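Door Opening Data for Matudon: What We Collected and What I Doubt About It

Project report, Jaxon Girard
Supervisor: Bernadette Lemaire
Sunday, November 18, 2018

1. Background

The Matudon project wants a robot arm that can open an ordinary interior door it has not met before. The plan I was given at the start of the term was simple. A person steers the arm through the task many times, the wrist camera and the joint positions are recorded, and a network is trained to copy the person. My part was the collecting. I did not design the network and I will not say much about it.

The target in the plan was 3,000 demonstrations. We ended with 2,000, and I argue below that the missing thousand is the least of our problems.

2. How the examples were gathered

Two of us took turns steering. Each demonstration started with the gripper parked somewhere below the handle, at a distance the operator picked by eye. The operator then moved up, closed on the lever, pressed down and pulled or pushed until the door was clear of its casing. A demonstration was kept if the door ended up open and the arm did not fault. Everything else went in a separate folder, which the plan told us to delete. I kept it.

We worked at three sites, called Unach, Odico and Tessier in the logs. Unach gave us 1,195 of the kept demonstrations, because the building was quiet and we could stay late. This was convenient for us and bad for the data. More than half of what the network sees comes from one building with one style of lever.

3. What the camera gets to see

Before this project I assumed that the wrist view would be the easy part. The camera is close to the work and moves with the hand, so the handle should always be large and clear. After going through several hundred recordings I am less sure. The gripper itself takes up a good share of every picture, and it hides whatever is behind it. Varnish and polished stone throw back light, and the bright spots move when the arm moves. A network has no reason to know that a highlight on a wall is less important than a highlight on a lever. 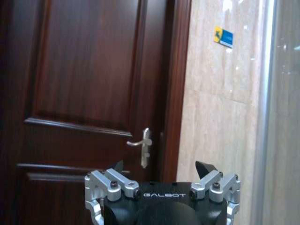 4. Things in the view that should not matter

The door with the silver lever beside the beige marble is a good case to think about. A person asked to open it looks at the lever and ignores the rest. Up on the marble there is a small yellow and blue sticker, a little crooked, and next to it a metal strip with glass beyond. If the same sticker turns up in every demonstration at a door, a network could learn to steer by it, and our test score would look fine as long as we tested at that door.

I raised this in February and was told that more data would wash it out. I don't see how it can if the extra data comes from the same doors. We did run one small check. I covered part of the wall with brown paper at a door the network already knew and repeated the test. It did worse, but I only made a handful of attempts and the paper may also have changed the light. I would not put a number on it.

5. The folder of failures

There were 382 recordings that we did not keep. I sorted them by hand over two weekends. Most were slips, where the fingers closed beside the lever or slid off its end. Some were operator mistakes that any person would correct in a second if the rules had allowed a second try. Our rules said to stop and start over.

As a result the kept set contains almost no recoveries. The network is shown only smooth work and is then expected to cope when its own work is not smooth. In our trials it would miss the lever, close on air, and carry on pressing down as if it had hold of something. I think this matters more than the sticker.

6. What I would change

Cap the share from any one building before starting. Let operators recover from a slip and keep the whole recording, slip included. Write down the starting position each time, which we did not do, so nobody can now say how varied our starts were. Hold back at least one full site for testing. We tested on doors from all three, and I consider the success rate in the group's slides close to meaningless for that reason.

Bernadette disagrees with me on the last point and thinks the slides are fair as a first result. Her comments are attached to the printed copy.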